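The planner had been failing since four in the afternoon, and by the time I came back from the canteen the log was longer than my thesis.

I worked at Midine then, on the fourth floor, writing the software that told two arms how to move without hitting each other. The planner was called Strazds. It had been named by whoever wrote the first version, and that person had left before I came. Strazds took a goal for each hand and returned a path. When it could not find one it returned the number 8, and nothing else.

I had 115 lines of 8.

Fellora wanted to see the arms put a cup on a rack on Friday. It was a simple job on paper. The right arm picked up the cup, turned it over and slid it on to a peg. We had done it in simulation almost 400 times. On the real table the right arm would lift the cup, begin to turn and stop, and the log would say 8.

I sat down and opened the code. My manager had told me to raise the time limit, so I raised it. Strazds thought for longer and then said 8. I put the limit back.

After that I did what I should have done at lunch, and drew the obstacles as the planner saw them. The perception part was a separate program called Biver. It looked through the cameras and turned everything on the table into boxes. Strazds never saw a cup or a peg. It saw the boxes and kept the arms out of them.
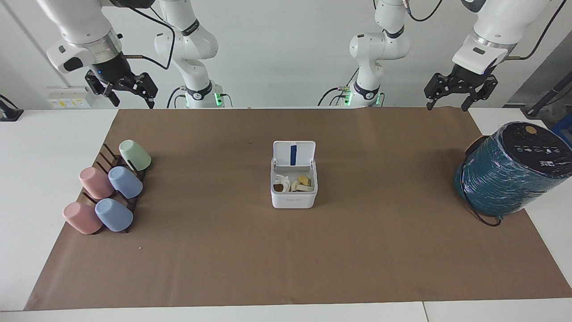

Why does a planner fail when there is plenty of room on the table?

It plans through the space it has been given, and that space may be smaller than the real one. If perception draws an object too large, the free gap beside it disappears and no path exists, however long the search runs.

I had written that myself, in the notes for new starters, in October. I read it twice and went back to the drawing.

Biver had put one large box round the whole rack, pegs and all. In simulation each peg had its own thin box, because I had typed them in by hand. On the table there were no pegs as far as Strazds knew. There was a solid block, and I was asking it to push a cup into the block. It had refused 115 times, and it had been right each time.

I could have switched off the collision check near the rack. People did that before demos. I typed the line, looked at it for a bit and deleted it.

It took me until after nine to write the other thing. When Biver found a rack, it would now look up the stored model, fit it to the points from the cameras and send the pegs across one by one. The first fit was upside down. The second was the right way up but sat a finger's width too far to the left. I found a minus sign and fixed it.

The cleaner came in and asked if she could do under the desks. I lifted my feet.

I ran it at the slowest speed, with my hand on the stop button. Strazds took a second and returned a path. The right arm went down, closed on the cup and lifted it. It turned its wrist, waited and moved in towards the peg. The cup went on. The gripper opened and backed away along the line it had come in by.

I saved the log, wrote a message to my manager saying the time limit had not been the problem, and went to find my coat.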